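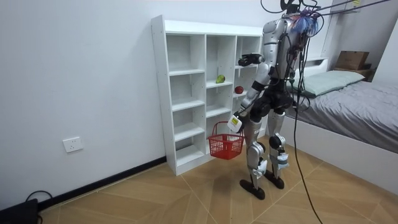 Farzad Hosseinzadeh wrote in after the February page to ask why we make people do the cable check twice, once at power-on and again before the first reach. Fair question. Short version – slack changes when the legs bend.

So, the Vakemari house rules for pick-and-carry runs, updated:

Before power
Walk the floor. Anything trailing gets routed behind the feet, never between them. E-stop in your hand, not on the bed, not in a pocket.

Setting the shelf
Two items max on a first run. Soft stuff like a pear goes near the front edge. Leave the cubes around it clear.

Basket
Handle in the lowered hand before the other arm moves. Start empty. Stay under 40 percent of the rated load for the first 30 runs, then ask.

During the run
One person calls, one person watches the cables. Stand outside arm's reach plus a step. No talking to the caller untill the hand is back.

Stop if
– a cable goes tight
– a foot slides
– the basket swings into the shelf

After
Log it, even the dull ones. Form 744, same folder as before. Friday is when Hélène Ross reads them so get yours in by then.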